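Notebook, Sallelbridge shop, November
Natural dye tests, madder on wool

Second pot came out at 10 this morning and wow, what a red! I had expected the usual brick orange, so I'm pretty thrilled. Recipe for whoever picks this up: 488 grams of Windine wool, mordanted in alum overnight, then into the madder at a very slow heat. Kept it well under a simmer the whole time (the Yüksel thermometer reads a little high, so trust the cheap one).

Kulsoom thinks the chalk did it. I added two spoonfuls to the second pot and none to the first, and our tap water is very soft, so she may well be right. Magdalini votes for the roots, which came from the older Sallon batch and smelled wonderful when I ground them, all earth and beets. I ground them finer this time too, so that's another thing I changed. Must stop changing three things at once!

Skeins from pot one are a soft coral. Lovely in its own way, and I'd happily knit a hat out of it. 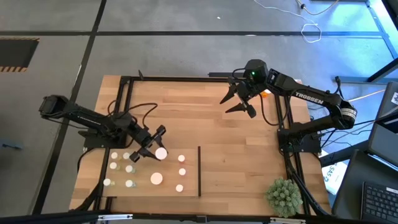
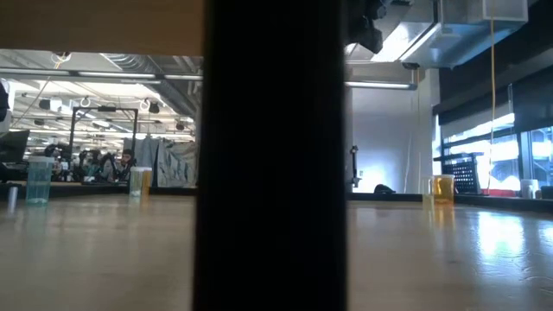 Tabletop, two views.

Next: same wool, same roots, chalk only in half the jars. I want 8 small jars this time so we can try an iron dip on a few as well. Kulsoom is bringing rainwater from her barrel for comparison. Exhaust bath from pot two still has plenty of color in it, so do not pour it out, I have a silk scarf waiting. Rinse water ran clear after roughly five changes.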